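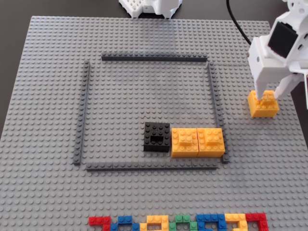 블록 채우기 작업판. 그리퍼가 회색 테두리 오른쪽 바깥에서 노란 블록 묶음을 잡고 있다.

Plendesau 과제 원격 조작 시연 작업 회의록

시기: 6월 정기 회의
시간: 오전 11시 시작
장소: Jembridge 실험동 2층 회의실
주재: Polyxeni Katsaros
참석: 조작 담당, 학습 담당, 기구 담당, 데이터 검수 담당, Cinstead 측 기술 지원(화상 참여)
불참: 안전 관리 담당(사전에 서면 의견 제출)
기록: 데이터 검수 담당

안건
1. 지난 회의 조치 사항 확인
2. 블록 채우기 작업의 시연 방법
3. 손으로 이끄는 방식과 원격 조작 방식의 비교
4. 시연 기록의 분류와 검수 기준
5. 장비와 작업 공간
6. 기타

1. 지난 회의 조치 사항 확인

조작 담당이 리더 암 손잡이의 유격을 다시 조정했다고 보고함. 손잡이를 살짝 놓았을 때 그리퍼가 따라 벌어지던 증상은 줄었으나, 엄지로 쥐는 힘이 약한 사람이 조작하면 아직 나타난다고 함. 손잡이 스프링을 한 단계 강한 것으로 바꾸는 안이 나왔고, 긴 시간 조작할 때 손이 피로하다는 반대 의견이 있어 결정을 미룸.

학습 담당은 Oprea에서 관절 값과 영상의 시간 기록이 어긋나던 문제를 수정했다고 보고함. 원인은 기록 시작 신호를 두 프로그램이 따로 받는 구조였음. 지금은 Oprea가 신호를 한 번만 내고 나머지가 이를 따름. 수정 전에 기록한 시연은 별도 폴더로 옮겨 두었고, 학습에 쓸지는 검수 후에 정하기로 한 지난 결정을 유지함.

작업 지시문 초안은 지난 회의에서 배포했으며, 수정 의견은 조작 담당에게서만 들어옴. 의견 내용은 안건 2에서 함께 다룸.

2. 블록 채우기 작업의 시연 방법

Katsaros가 작업의 범위를 다시 설명함. 회색 판 위에 짙은 회색의 긴 플레이트로 사각 테두리를 만들고, 그 안쪽에 블록 묶음을 붙여 놓는 작업임. 검은 묶음과 노란 묶음을 쓰며, 노란 묶음에는 윗면에 2x2 블록이 한 단 더 올라가 있음. 테두리 안에서 묶음끼리 나란히 닿아 있는 상태를 목표로 함. 돌기에 눌러 끼우는 동작은 이번 단계에 포함하지 않음.

조작 담당의 보고는 다음과 같음.

노란 묶음은 윗면의 2x2 블록 때문에 잡는 높이를 정하기가 까다로움. 손가락이 위쪽 블록에만 걸리면 옮기는 도중 묶음이 기울고, 너무 깊이 내려가면 손가락 끝이 판의 돌기에 닿음. 숙련된 조작자는 손가락을 판에 살짝 댔다가 조금 올려서 잡는데, 이 버릇이 시연 기록에 그대로 남음. 학습 담당은 이 동작이 기록마다 들쭉날쭉하면 정책이 판을 세게 누르는 쪽으로 배울 수 있다고 지적함. 조작자마다 방식이 다르므로 한 가지로 통일할 필요가 있다는 데 모두 동의함.

테두리 오른쪽 플레이트를 넘어 안으로 들어가는 경로에 대해서도 논의함. 조작 담당은 낮게 끌듯이 옮기면 빠르지만 묶음 아랫면이 플레이트에 걸릴 수 있다고 함. 기구 담당은 플레이트가 끼워져 있어도 옆에서 반복해 밀면 자세가 틀어진다고 말함. 시연에서는 묶음을 플레이트보다 확실히 높게 든 뒤 가로로 이동하고, 놓을 자리 위에서 멈췄다가 수직으로 내리기로 함. 멈추는 시간을 지시문에 숫자로 적자는 제안이 있었으나, 조작자가 시간을 의식하면 손이 굳는다는 의견이 많아 "눈으로 자리를 확인할 만큼"으로만 적기로 함.

테두리의 모양에 대해 데이터 검수 담당이 질문함. 플레이트가 모서리마다 꼭 맞물리지 않고 틈이 남는 배치가 있는데, 이것을 배치 오류로 보아야 하는지 물음. Katsaros는 틈이 있거나 플레이트가 조금 비스듬한 상태도 허용한다고 답함. 매번 반듯하게 맞춘 테두리만 보여 주면 조금만 어긋난 판에서 실패할 우려가 있다는 것이 이유임. 다만 플레이트가 블록 묶음의 자리를 침범할 만큼 안으로 들어온 경우에는 시작 전에 다시 놓기로 함.

검은 묶음은 윗면 가운데가 사각형으로 패어 있음. 학습 담당은 어두운 색과 패인 부분이 영상에서 잘 구분되지 않아 방향을 알아보기 어렵다고 함. 이번 단계에서는 검은 묶음의 방향을 성공 조건에 넣지 않음. 패인 곳에 다른 블록을 넣는 작업은 별도 항목으로 미루고, 그 전에 조명 조건을 다시 시험하기로 함.

판 아래쪽에 놓인 여러 색의 블록 줄은 그대로 두고 시연을 진행함. 조작 담당은 팔이 이쪽으로 내려올 일이 드물어 방해가 되지 않는다고 함. 데이터 검수 담당은 시연 중에 이 줄을 건드린 기록은 작업이 끝까지 되었더라도 따로 표시해 달라고 요청했고, 받아들임.

결정 사항
- 조작자는 지시문에 적힌 높이에서 노란 묶음을 잡는다. 손가락을 판에 대고 높이를 재는 동작은 하지 않는다.
- 묶음은 플레이트 위로 들어 올려 옮기고, 자리 위에서 멈춘 뒤 내린다.
- 한 번 놓은 묶음을 손가락 옆면으로 밀어 붙이는 동작은 허용한다. 허용 횟수는 한 시연에 2회로 한다.
- 조작자가 바뀔 때마다 연습 시연을 5회 하고, 이 기록은 학습에 쓰지 않는다.

3. 손으로 이끄는 방식과 원격 조작 방식의 비교

Cinstead 측이 팔을 직접 손으로 잡고 움직여 시연하는 방식을 다시 검토해 달라고 요청함. 힘을 느끼면서 움직일 수 있어 블록을 맞대어 놓는 마지막 구간에서 유리하다는 설명이 있었음.

학습 담당은 손으로 이끄는 방식에서는 사람의 손과 팔뚝이 영상에 들어간다는 점을 문제로 들었음. 실행할 때는 사람이 없으므로 영상 조건이 달라짐. 관절 값만 손으로 기록하고 나중에 같은 궤적을 재생하면서 영상을 찍는 방법이 있으나, 재생할 때 블록의 처음 위치를 그대로 되살려 놓아야 하고 잡는 순간의 미끄러짐까지 같다고 볼 수 없음.

조작 담당은 원격 조작의 약점으로 접촉을 눈으로만 판단해야 하는 점을 들었음. 옆 묶음에 닿았는지 손으로 느껴지지 않기 때문에 조작자가 몸을 기울여 작업판을 들여다보는 일이 잦음. 조작자의 자리에서는 보이지만 카메라에는 보이지 않는 정보에 기대어 움직이는 셈이라는 지적이 이어짐. Katsaros는 조작자가 모니터 화면만 보고 시연하는 조건을 시험해 보자고 제안함. 조작 담당은 깊이를 가늠하기 어려워 처음에는 실패가 많을 것으로 예상했고, 연습 시간을 따로 배정해 달라고 함.

기구 담당은 손으로 이끌 때 3D 프린팅 부품에 예상하지 않은 방향의 힘이 걸린다고 덧붙임. 손가락 쪽을 잡고 끄는 사람이 많아 나사 구멍 주변이 먼저 상한다고 함. Cinstead 측은 손목 뒤쪽에 잡는 손잡이를 붙이는 도면을 보내겠다고 함.

결정 사항
- 학습용 시연은 원격 조작으로 계속한다.
- 손으로 이끄는 방식은 마지막 맞대기 구간의 궤적을 살피는 용도로만 쓴다.
- 화면만 보고 조작하는 조건을 다음 회의 전까지 시험한다. 조작자는 종전대로 하되 작업판 쪽에 가림막을 세운다.

4. 시연 기록의 분류와 검수 기준

데이터 검수 담당이 분류안을 설명함. 기록을 4가지로 나눔.

성공: 지시문대로 잡고 옮겨 놓았으며 묶음이 테두리 안에서 서로 닿아 있음.
수정 후 성공: 잡기나 놓기를 다시 했으나 끝 상태는 성공과 같음.
실패: 묶음이 넘어졌거나 테두리 밖에 남았거나 플레이트를 밀어냄.
무효: 기록 장치 이상, 카메라 가림, 판에 사람 손이 들어온 경우.

학습 담당은 수정 후 성공 기록을 버리지 말아 달라고 요청함. 잘못 잡았다가 놓고 다시 잡는 과정이 있어야 실행 중에 비슷한 상황에서 빠져나오는 동작을 배운다는 의견임. 검수 담당은 동의하면서도, 조작자가 당황해서 그리퍼를 여러 번 여닫은 부분까지 넣는 것은 곤란하다고 함. 다시 잡기 전의 불필요한 여닫기 구간은 검수 때 표시하고, 잘라 낼지는 학습 담당이 판단하기로 함.

"서로 닿아 있음"의 기준에 대해서도 의견이 갈림. 위에서 찍은 영상으로는 틈이 있는지 분명하지 않은 경우가 있음. 검수 담당은 돌기 한 칸이 드러나 보이면 닿지 않은 것으로 하자고 제안했고, 묶음이 비스듬히 놓여 한쪽 모서리만 닿은 경우가 남음. 모서리만 닿은 기록은 당분간 수정 후 성공에 넣지 않고 보류로 모아 두었다가 다음 회의에서 함께 보기로 함.

기록의 시작과 끝도 정함. 시작은 조작자가 팔을 준비 자세에 두고 페달을 밟은 때로 하고, 끝은 그리퍼가 마지막 묶음에서 떨어져 위로 올라온 때로 함. 그동안 일부 조작자가 놓자마자 기록을 끊어, 정책이 묶음을 잡은 채 멈추는 일이 있었음. 조작 담당은 끊는 시점을 지시문 첫 장에 굵게 적어 달라고 함.

파일 이름에는 조작자 이름 대신 기호를 쓰기로 함. 조작자별 비교가 필요할 때는 Katsaros가 보관하는 대응표를 사용함.

5. 장비와 작업 공간

기구 담당이 그리퍼 뒤로 늘어지는 검은 케이블을 거론함. 팔이 판의 먼 쪽으로 움직일 때 케이블이 하우징 뒤에서 당겨질 수 있어 고정 위치를 한 곳 더 두고 싶다고 함. 조작 담당은 고정을 너무 짧게 하면 손목을 돌릴 때 저항이 생긴다고 하여, 여유 길이를 함께 보면서 정하기로 함.

판의 먼 쪽은 빛이 반사되어 돌기가 희게 뜨는 문제가 있음. 학습 담당은 이 정도 반사는 조건의 다양성으로 볼 수 있다고 했으나, 검수 담당은 그 구역에서 틈을 판정하기가 어렵다고 함. 조명 각도를 바꾼 조건과 지금 조건을 모두 기록해 보고 비교하기로 함. 블라인드를 내릴지 여부는 기록표에 적음.

안전 관리 담당의 서면 의견을 읽음. 원격 조작 중 다른 사람이 판 위의 블록을 정리하려고 손을 넣는 일이 있으므로, 배치를 바꿀 때는 조작자가 손잡이를 내려놓고 소리 내어 알린 다음 진행할 것. 비상 정지 버튼은 조작자와 배치 담당 양쪽에서 닿는 곳에 둘 것. 두 가지 모두 바로 시행함.

예비 손가락 부품의 남은 수량을 기구 담당이 확인하여 공유하기로 함. 끝이 닳은 손가락을 새것으로 바꾸면 잡는 위치가 조금 달라지므로, 교체한 날의 기록에는 교체 사실을 남길 것.

6. 기타

Jembridge 측에서 실험동 견학 때 원격 조작을 방문자에게 체험하게 해 달라는 요청이 왔음. 체험 자체는 가능하나 Oprea의 학습용 저장 경로를 끄고 진행해야 함. 조작 담당이 체험용 설정을 따로 만들기로 함.

지시문의 영문판에서 "묶음"을 여러 단어로 번역해 혼란이 있었음. stack으로 통일함.

조치 사항

지시문 수정본 배포(잡는 높이, 이동 경로, 기록 종료 시점 반영): 조작 담당
가림막 설치와 화면 조작 시험: 조작 담당, 학습 담당
보류 기록 모음 준비: 데이터 검수 담당
조명 조건 비교 기록: 학습 담당, 데이터 검수 담당
케이블 고정 위치 검토, 예비 손가락 수량 확인: 기구 담당
손목 손잡이 도면 송부: Cinstead
손잡이 스프링 교체 여부: 미정, 다음 회의에서 다시 논의
견학용 Oprea 설정: 조작 담당

다음 회의는 화면 조작 시험이 끝나는 대로 Katsaros가 일정을 공지함.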